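Looking After a Small Gym Floor: Speaker Notes
Talk for new site staff, Madham Leisure Center
Speaker: Siwan Rowlands
Slot: 30 minutes, plus questions

Opening

Say who I am. I've run the floor at Madham for six years, and before that I was at the Horrocks Street site, where the training room was half the size. Kamarul Wibisono is covering the cleaning schedule after the break, so send mop and spray questions to him.

Tell them what this part covers: putting away the big, awkward items. Dumbbells have a rack with numbers on it. Ropes, bands and sleds don't, and those are what get left out when the evening class runs late.

Ask for a show of hands: who has tripped on something in a gym? Wait for it. Usually most of the room.

Then the incident log. Last year the two sites had 12 trip reports between them. Five were ropes. None were serious, but one member was off work for a week with her wrist, and we paid 425 dollars for a mirror that somebody put an elbow through on the way down.

Go to the rope slides.

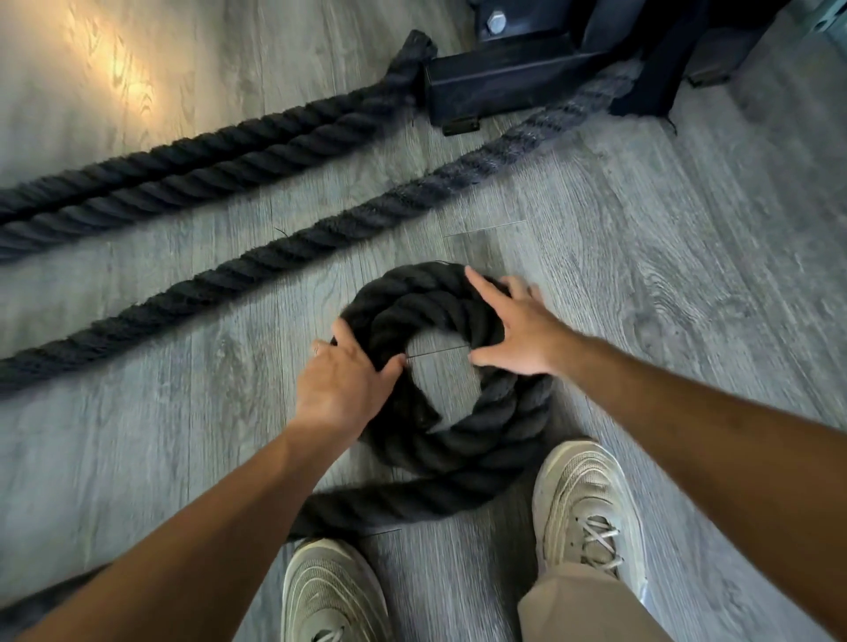 PART 1: COILING A BATTLE ROPE

Start at the free end and work toward the anchor. If you start at the anchor, you drag the whole weight of the rope around with you on every turn.

Lay the first loop flat on the floor and make it wide. People try to make it small because they think small is tidy. A thick rope won't hold a tight circle and it opens up again when you let go. Leave the middle open.

Use both hands, one on each side of the coil. Press the loops down as they go on. Spread your fingers so you're holding more than one loop at a time.

Follow the twist. These ropes are twisted, so they already want to turn one way. If the coil keeps lifting up on one side, you're going against it. Undo the last loop, turn the rope over in your hand and lay it again. Don't stand on it to flatten it.

Two or three loops is enough for a coil that stays by the anchor. For the storeroom, keep going to the end and tie it in two places with the Bultier straps (blue bin, bottom shelf).

Pause here. Somebody will ask if the rope can just be thrown in the corner. Answer: no, it goes across the fire door.

Bending: squat or kneel down to it. I still see staff doing the whole job from the waist. With one rope you'll get away with it. At the end of a Saturday-style open session with every rope out, you won't.

(If we're running behind, skip the next two paragraphs and go to checking.)

Straight or coiled? Between back-to-back classes, leave the ropes laid out straight from the anchor, as long as the class area is closed to walkers. Coil when there's a gap of more than 30 minutes, or when the floor goes back to open use.

The Horrocks Street room has no space for straight ropes at all, so over there you coil every time. Staff who cover both sites need to know that. We had a mix-up over it in December and the yoga group had to start in the hallway.
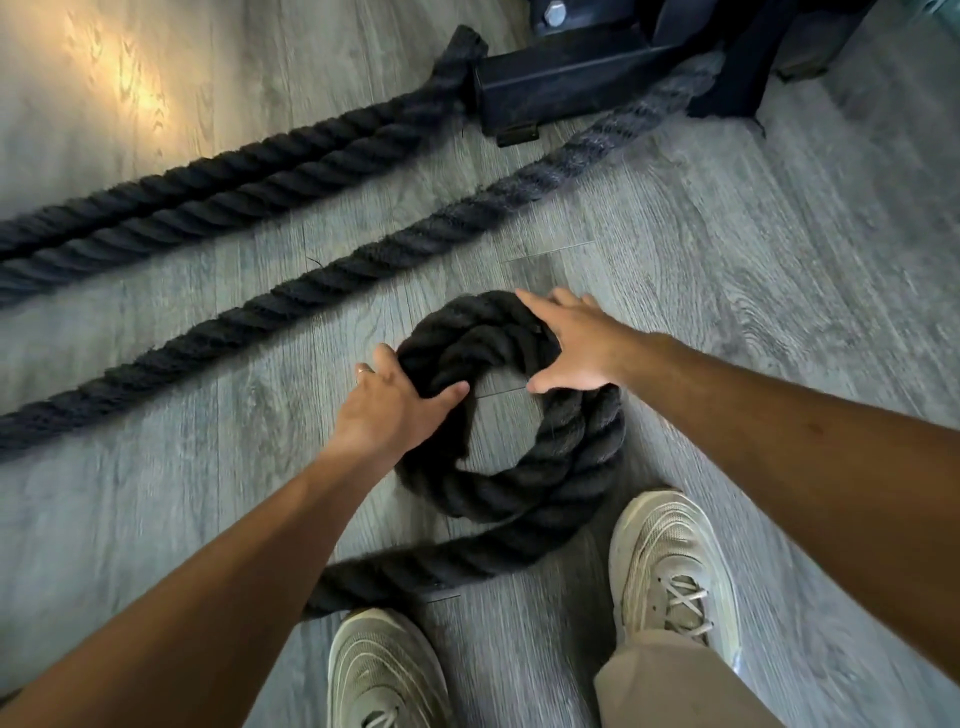 PART 2: CHECKING AS YOU GO

Coiling is the best time to look at the rope, because all of it goes through your hands. A bit of fuzz on the surface is normal wear. What I want reported is a strand that's cut or standing away from the others, a flat spot, or anything hard stuck in the fibers.

Most wear happens where the rope meets the anchor. Slide it along by a foot or so every month so the same section isn't always taking the rub. Write it on the Stotora sheet with your initials. There is a column for it that is mostly blank at the moment.

Check the anchor while you're down there. Put a hand on it and push. If it shifts, put the cone out and call the duty manager. Leave the bolts alone.

Look at the floor too. Black fluff collects under the loops and gets slippery. Dust mop only. Kamarul will say more, and he'll tell you which mop.

Rings and watches: take them off if you can. Fibers catch on them.

PART 3: BANDS AND SLEDS

Bands hang by length on the pegs, long ones nearest the wall. Never knot them. If one has gone white along the fold, bin it and note the color on the sheet.

Sleds are a two-person lift. Take the plates off first. Park them nose to the wall with the strap tucked underneath.

Practical

Split into pairs. Each pair gets one rope, one coils and the other watches, then swap. Go around and look at hands and knees more than at the finished coil. Let the slow ones be slow.

Take questions while they're still on the floor. Hand out the closing checklist before the break, and remind them the blue bin key is at reception.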